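About us

Hi, I'm Teodor Hedlund, and I run Ratel with Georges Karam. We're a small outfit that teaches robots to do household chores, mostly by doing the chores ourselves, over and over, while the recording gear is on. If you came here from the Zadiver page looking for the technical stuff, scroll down a bit, Georges made me promise to include some.

How we got going

I used to fix commercial dishwashers. Georges was working at Werkgate, a robotics shop where he spent his days writing code for an arm that moved boxes from one belt to another, and he was bored stiff. We were neighbours, we both had old bikes that needed constant attention, and we'd get talking over the fence. One evening he told me he'd spent a fortnight trying to write rules for folding a tea towel. I said why don't you just show it? He said that was a whole field of research, thanks very much, and then he went quiet and went inside. The next March we signed a lease on two rooms above a tile showroom and bought a kettle.

The name was my pick. A ratel is a honey badger — stubborn, thick-skinned, always digging into something. Georges wanted to call us something with "dynamics" in it. He's come around.

What we do all day

There are two sides to the work. The first is what we call hand demos. One of our people sits down at an ordinary desk or bench or sink and does an ordinary job with their own two hands, at an ordinary pace, with a head camera seeing what they see. Wiping, sorting, watering, putting lids on things, taking lids off things. The second side is remote control. Somebody sits at our station (her name is Wróbel, the Polish word for sparrow, and yes, the station is a her) with a pair of handles, and a robot arm in the next room copies every move. Those sessions are slower and much harder on the shoulders.

We need both. Hand demos are quick to gather and they're full of the little habits people have without thinking, like turning a cup so the handle faces out. Remote control gives us the same chore in the robot's own body, with its own reach and its own clumsy wrists. When a client's robot is learning to clean, we like to hand over a big pile of the first and a smaller pile of the second.

A decent session at Wróbel gives us up to 80 usable clips. Hand demos we plan in sets of 32, and then everybody has a stretch and a biscuit.

Why so much cleaning?

Because spills are brilliant teachers! A robot that can pick up a block on a bare table is fine, but real desks have plants and spray bottles and trays on them, and the mess goes wherever it likes. You have to work out what to lift, which hand holds and which hand wipes, and whether to do the object first or the surface underneath it. I do the object first. Georges does the desk first, which is wrong, and we record both because the robot should see that sensible people differ.
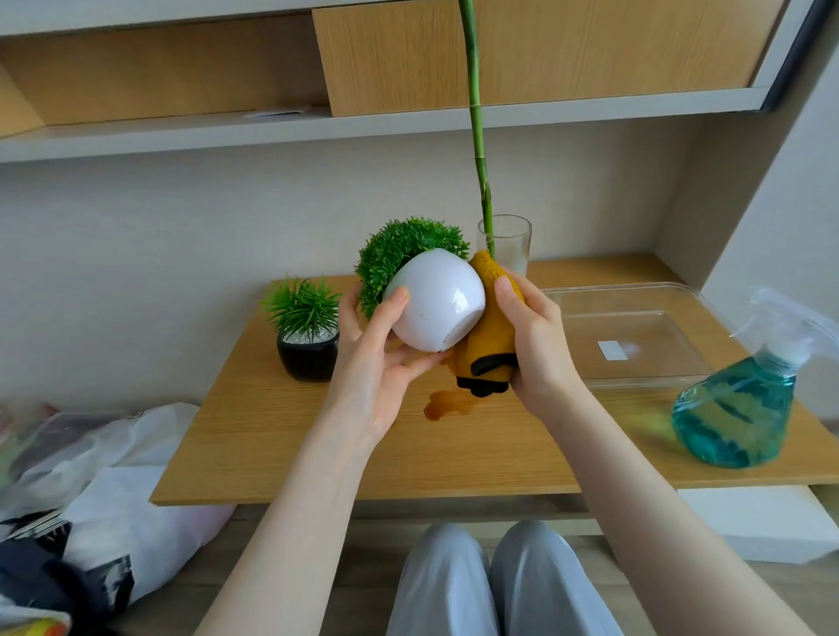
Desk clean-up, hand demo: left hand holds the pot, right hand wipes, and the puddle on the desk is still to do.

Pots are a favourite of mine, and round ones especially. They're slippery little beggars, there's no handle, and once you tip one over to get at the side you've got leaves poking out in every direction. You end up cradling it with your fingers spread wide. I'd never noticed I did that until I watched my own footage back, and then I couldn't stop noticing it. We use artificial greenery for a lot of this work, and the fine needly kind is a good test for any vision system, as Georges will tell you at length.

The technical bit, as promised

Every demo gets watched by a person before it goes anywhere. We trim the ends, mark where each step starts and finishes, and write a plain sentence for what's being done, so "wipe the side of the pot" and never "execute surface cleaning". If somebody fumbles or drops the cloth, we usually keep it. Recovering from a fumble is a skill too, and robots need it more than we do.

Zadiver is our library, where all of this ends up sorted by chore. It has 224 chores in it at the moment, counting the one for peeling stickers off fruit that I added at half past four in the afternoon while waiting for a courier. Clients can ask for a chore that isn't there and we'll set it up and record it. If you've got a strange one, please send it, they're the best part of the job.

Who we are

There are 10 of us now. Most of the crew came from hands-on work: a florist, two cleaners, a former baker, a fellow who restored pianos. We hire for patience and tidy habits and we teach the rest. You don't need to know any code. You do need to be okay with somebody organising a cupboard, photographing it, and then asking you to mess it up again.

Come and have a go

We love visitors. Schools, clients, curious neighbours, whoever. We'll put you in the chair at Wróbel and let you try pouring rice into a cup through a robot arm, and you'll probably pour it on the bench, and then we'll hand you the controls for the cloth. Mornings from nine are best, before the arm room warms up. Come up the stairs beside the tile showroom and knock loudly, as the doorbell is on my list.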